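Nirham Linen Share - progress report to the Drollska Fund, December

We're so pleased to tell you the towels have found their feet at last! Your grant bought 400 of them, and 36 families now come to us for a regular bundle - a good few more than we dared put in the application.

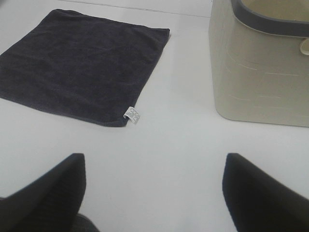 One of the dark towels on the folding table, with the bin to its right.

Navy was Devendra Tyagi's choice (the cream ones stained dreadfully) and we're all glad we listened. Folding still takes longer than planned, and 7 towels have gone to rags. We'd like to spend what's left on more bins, if you're happy with that.

Comments

Chaturvedi: Lovely to read. Do you take bath mats?

Clondia: My mum got her bundle, she's thrilled - thank you all x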